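Stitch by stitch with the Andatum team
June 23, 2026

Caught Špela Kneževič between runs, sleeves up, half a sandwich on the keyboard. She's a second-year, captain of Andatum, the student suturing team. They compete in August. "We were going to do wound closing last year too," she says. "Then the gearbox happened."

No more on the gearbox.

The task sounds simple. One arm, one curved needle, a pad of practice tissue with stage blood in the cut. Place a stitch, knot it, next one. Scoring is out of 300, with 100 of that just for knots. Their best so far is 146.

"Knots are where everyone bleeds points," says Kamol Yensuk, who writes the motion code. Pun not intended, he says. The blood is the part he'd drop if he could. It shines, and the vision code hates shine. "Gray thread on red, fine. Gray thread on a highlight, gone."
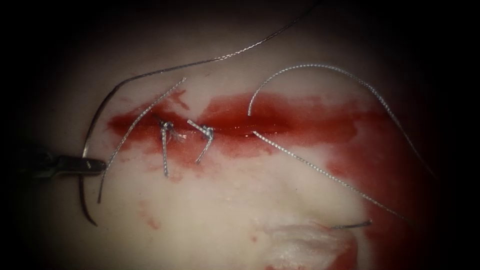
On thread, and too much of it

I ask about the loose ends everywhere. Kneževič laughs. "We leave them! Clearing up costs time." Yensuk disagrees, loudly. He wants a cleanup move after each knot, she wants more stitches. They have been having this argument since the winter and they had it again infront of me.

Their advisor, Bernadette Ambrose, stays out of it. "I taught them to tie the knot by hand first. 200 times each. After that they can fight about whatever they like."

Did they really do 200? "I did," says Yensuk. Kneževič looks at the ceiling.

The thin stuff is the real headache. It curls, it sticks to gloves, it hides. Yensuk likes to check how a strand looks to the small camera down by the gripper, and skin is a harder background then the pad, he says, all those lines going every which way.

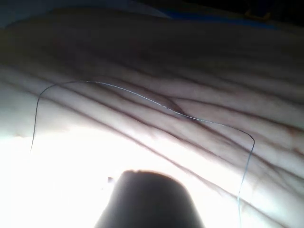
A fine strand across a palm, with the gripper tip below.

What's left before August? "Tension," says Kneževič. "It pulls like it's starting a lawnmower." Also a poster, also a team shirt, Ambrose adds. Nobody has done the shirt.

Then the next run was up and I got shooed out of the way.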